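Cleaning equipment: what goes in next year's budget

Percy Cabrera's proposal for automated bathroom cleaning at the Fumside building has come around again, this time with a quote from Hustunent attached. It asks for 1,925 dollars a month on a 26-month lease. Training is extra. So are replacement blades, and I couldn't find a price for those anywhere in the papers.

The sales pages talk about whole floors cleaned overnight. The job we would be paying for is smaller and fiddlier: one dark counter, one white basin, one tap that collects drips behind it.

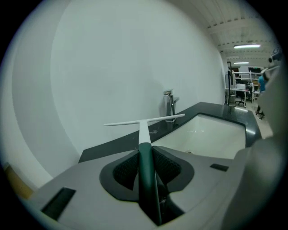

At the sink counter, with the tap behind the basin.

I'd like to see three things before anyone signs. First, a trial in our own washrooms, on our own counters, with our staff watching the clock. Second, a written figure for how often a person has to step in. Hustunent's brochure says "minimal supervision", and I don't know how to put that in a spreadsheet. Third, a competing quote. Ticona was asked in April and hasn't replied.

Dayana Restrepo, who runs the cleaning roster, puts a vanity at 10 minutes if it's done properly, behind the tap included. There are 42 of them across the two buildings. Her view is that the labour saving looks fine on paper until you add the person who has to move things off the counter first.

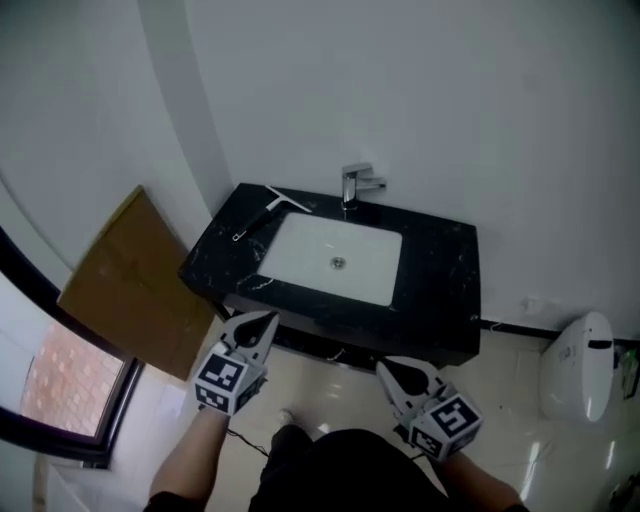
Does the lease cover both buildings?
Only Fumside. Eltunberg would need a second agreement, and Hustunent hasn't offered a discount for taking two.

My recommendation is to budget for the trial and leave the lease out for now. Comments on the draft go to Percy.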